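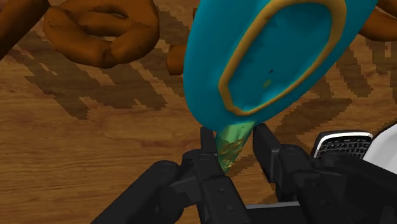
Search this forum Advanced search Go

Teleop demos in sim: how clean do they have to be?

wristcam_lou
I'm collecting demonstrations in simulation for a pick and place task. The arm has a two-finger gripper and I drive it with a handheld controller. The camera is on the wrist. The task is to pick up the teal scoop by its handle, lift it, and set it down on the other side of the table. Everything else on the table is clutter: a pretzel, a phone with a keyboard, a few other things that get shuffled on every reset.

I have 80 demos so far. The policy I trained on them goes to the scoop most of the time but closes in the wrong place. It tends to close where the handle gets wide near the bowl, and then the scoop twists out. My question is whether I should throw out the demos where my own grasp was sloppy, or keep them and record more.

tobin_r
Throw them out. With 80 demos every bad one counts. If you grabbed too high in ten of them, the policy has learned that too high is fine. I'd rather train on 50 good ones.

halfgear
I don't agree with that. If you only keep the perfect ones, the policy never sees what to do when it is a little off. It gets to a state you never showed it and then it drifts. Keep the sloppy ones if you fixed the grasp before lifting. Drop only the ones that failed.

tobin_r
Fixing a grasp is fine. Lifting with a bad grasp and getting away with it is what I'm talking about. Sim contact is generous. A grip that holds in sim will drop the thing on a real arm.

wristcam_lou
I never regrasp in any of them. Either I got it the first time or I reset. So by halfgear's rule I have no recoveries at all.

mamta_nishad
That would be my first guess at the problem. When we did a spoon task on the Planari setup, we recorded a separate batch where the operator started from a bad position on purpose. Fingers too close to the bowl, or rotated a bit, or off to one side. Then the operator corrected and grasped. We trimmed the start so the policy did not learn to go to the bad position. It helped more than another batch of normal demos did.

Also, look at what the wrist camera gives you. In your image the bowl takes up a lot of the view once the handle is between the fingers. The pretzel is mostly still visible but the bowl hides part of what is behind it. For the grasp that's fine. For the set-down, the policy is placing a thing that blocks its own view. Do you have a second camera?

wristcam_lou
No, wrist only. I can add a fixed one above the table. It will slow down rendering.

halfgear
Add it. For placing I would not go without it.

dkessen
I'll be the one who disagrees about the second camera. We got a place task working on wrist only at Vương, with a narrow object though. What fixed it for us was slowing down. New operators close the gripper while the arm is still moving. Stop over the handle, wait a beat, close, wait again, lift. If you do those things all at once, the policy closes early one time and late the next.

tobin_r
Waiting too long is also bad. If you have long stretches where nothing moves, the policy learns to sit still. Cut the idle frames.

dkessen
Yes, a short pause. I don't mean go get coffee.

mamta_nishad
One more question. Do the shadows change between resets? Those dark bands across the wood are strong. If they are in the same place in all 80, the policy may be using them to find its position.

wristcam_lou
Lighting is fixed. Object positions are random, but the light and the table texture are the same every time. I hadn't thought about the shadows.

mamta_nishad
Randomize the light direction at least. You can replay the demos you already have under new lighting if you saved the states and not only the images.

wristcam_lou
I saved the states. OK, plan is: go through the 80, drop the ones where I gripped near the bowl, replay the rest with 7 lighting setups each, and record a batch of corrections. I'll add the fixed camera and train with and without it so we can settle that part.

halfgear
Keep the ones you drop in a folder. You may want them later.

wristcam_lou
Update, 26th April. I dropped 2 fewer than I expected to. Grasp location is much better and it now closes on the middle of the handle in most trials. Placing is better with the fixed camera. Without it, it sometimes lets go early. I haven't tried dkessen's slower style yet because I would have to record again.

dkessen
Try it before you decide on the camera.

Filed under: Simulation, Teleoperation, Imitation learning

Comments (3)

pell_m: Does the replay trick work if the physics isn't deterministic? Mine drifts when I replay actions.

mamta_nishad: Set the saved states directly and render. Don't replay the actions.

pell_m: Thanks, that works.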